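시뮬레이터 안의 그리퍼는 왜 늘 의젓한가

그리퍼 비교표를 읽는 일에는 자동차 잡지의 시승기를 읽는 것과 비슷한 즐거움이 있다. 파지력, 스트로크, 반복 정밀도, 무게. 숫자는 소수점까지 단정하게 내려와 있고, 표의 맨 아랫줄에는 대개 '종합 평가'라는 칸이 있어서 바쁜 사람은 거기만 본다. 나도 오랫동안 거기만 보던 사람이다. 그러다 지난겨울, 우리 팀이 그 표를 직접 만들게 되었다.

후보는 둘이었다. Sotelo의 평행 2지 그리퍼와, Melletti가 내놓은 조금 더 비싼 물건. 컨트롤러는 Vurkberg 것을 그대로 쓰고, 손목 카메라의 시야와 접근 궤적은 Ondeck이라는 시뮬레이션 환경에서 먼저 돌려 보기로 했다. 실물을 사기 전에 가상으로 걸러 내자는 계획이었고, 회의실에서 들으면 누구라도 고개를 끄덕일 만한 계획이었다. 나도 끄덕였다. 회의록에 남아 있다.

시뮬레이션에서 우리는 파지 시도를 259회 돌렸다. Sotelo와 Melletti의 차이는 4회였다. 259회 중에 4회. 이 숫자를 놓고 우리는 두 시간 가까이 토론했는데, 지금 생각하면 그 두 시간에 실물 하나를 상자에서 꺼내 볼트까지 조일 수 있었다. 하지만 그래프에 막대가 두 개 서 있고 하나가 조금이라도 높으면, 사람은 그 이유를 설명하고 싶어진다. 손가락 끝의 형상 때문이라는 의견이 있었고, 접근 각도 때문이라는 의견이 있었다. 난수 시드 때문이라는 의견은 맨 나중에 나왔고 가장 인기가 없었다.

나는 시뮬레이션에 반대하는 사람이 아니다. 새벽에 아무도 깨우지 않고 팔을 책상에 처박을 수 있다는 것만으로도 이 기술은 제값을 한다. 카메라를 손목 어디에 달면 손가락이 화면을 얼마나 가리는지, 벽 가까이 다가갔을 때 무엇이 보이고 무엇이 안 보이는지, 이런 것은 가상으로 보는 편이 훨씬 빠르다. 우리가 얻은 가장 쓸모 있는 결과도 그쪽에서 나왔다. 카메라를 조금만 낮춰 달면 손가락 사이로 보이는 것이 거의 없어진다는 사실을, 우리는 브래킷을 깎기 전에 알았다. 브래킷 가공비를 생각하면 경건해지는 대목이다.

문제는 그리퍼를 '비교'할 때 생긴다. 가상의 그리퍼는 기분이 없다. 케이블이 뻣뻣해서 손목이 한쪽으로 당겨지는 일도 없고, 패드에 먼지가 붙어 오후부터 미끄러지는 일도 없다. 펌웨어를 올린 뒤 명령이 한 박자 늦게 도착하는 일도 없다. 우리가 실물에서 겪은 고생은 대부분 이런 것들이었는데, 어느 것도 비교표에 칸이 없었다. 칸이 없으니 적지 않았고, 적지 않았으니 보고서에서는 일어나지 않은 일이 되었다.

실물 시험은 145회를 했다. 259회를 다 채우지 못한 까닭은 간단하다. 사람이 물건을 제자리에 돌려놓아야 했다. 시뮬레이터에서는 초기화 버튼이 하던 일이다. 백 번쯤 상자를 같은 자리에 놓다 보면 로봇 팔이 나보다 나은 자리에서 일한다는 생각이 든다. 저쪽은 적어도 허리를 굽히지 않는다.

결과를 말하자면 Melletti가 앞섰다. 다만 앞선 이유가 손가락과는 상관이 없었다. 커넥터가 덜 빠졌다. Sotelo는 손가락도 모터도 훌륭했지만 커넥터가 팔꿈치 회전 구간에서 자꾸 헐거워졌고, 그때마다 우리는 Vurkberg 컨트롤러의 빨간 불을 바라보며 각자의 인생을 돌아보았다. 두 시간 동안 토론한 손가락 끝 형상은 어느 쪽에서도 말썽을 부리지 않았다.

그래서 내 주장은 소박하다. 그리퍼 비교 자료를 낼 때 시뮬레이션 점수와 실물 점수를 한 칸에 합치지 말자는 것이다. '종합'이라는 이름으로 평균을 내는 순간, 의젓한 쪽의 점수가 성질 더러운 쪽의 점수를 덮어 버린다. 그리고 실물 쪽에는 시험을 중단한 횟수와 그 사유를 적는 칸을 하나 더 두었으면 한다. 사유에 '커넥터'라고 적는 것이 민망하다면, 민망한 대로 적으면 된다. 구매 담당자에게는 소수점 둘째 자리의 파지 성공률보다 그 한 단어가 훨씬 값지다.

가상 화면도 보고서에 실을 때 조금 더 뻔뻔해졌으면 좋겠다. 다들 가장 밝고 물건을 멋지게 쥔 장면을 고른다. 하지만 카메라 위치를 정하느라 우리가 제일 오래 들여다본 것은 아무것도 쥐지 않은 손가락과 그 뒤의 컴컴한 표면이었다. 홍보물로는 낙제지만, 이런 화면을 보며 시야를 따져 본 덕에 브래킷 값을 아꼈다. 회의에서 우리 표의 '종합 평가' 칸을 없애자고 했더니 그러면 바쁜 사람은 무엇을 보느냐는 질문이 돌아왔다. 3월 회의에서 다시 다루기로 했다. 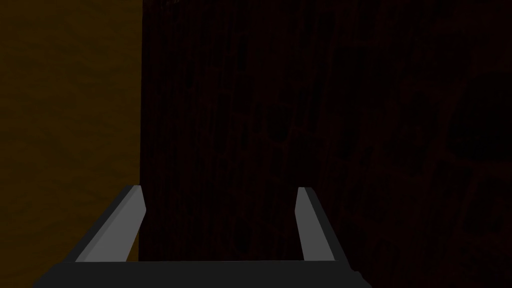 시뮬레이션 화면. 두 손가락을 넓게 벌린 평행 그리퍼와 어두운 적갈색 표면.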